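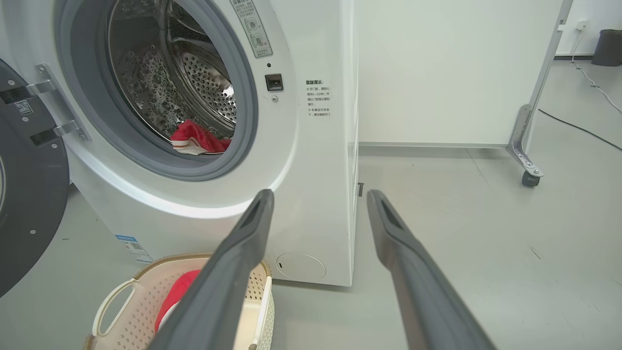

Student Journalism Workshop, Unit 2: Writing the Profile

A profile of a student begins with reporting on how that person spends time when no award is at stake. Writers for the Grevirham paper should plan 2 interviews with the subject and at least one with someone who has worked beside him or her. Listen for ordinary duties. A team manager who handles the uniforms may be better introduced by a red cloth with a white border hanging over the lip of an open washer than by a list of titles – provided the writer saw it and wrote it down at the time.

Length and deadlines

The practice profile runs to 200 words. Drafts are due in the Goltstead room by 12 noon; late drafts go to Yevdokiia Derkach for a revised date.

Attribution

Use "said" for quotations. Give the full name and grade on first reference and the last name after that. Praise from a friend or coach must be attributed and supported by an incident.

Before the next session

Read the Trummer profile in the course packet. Mark each sentence that rests on observation and each that rests on an interview, and bring the marked copy to class.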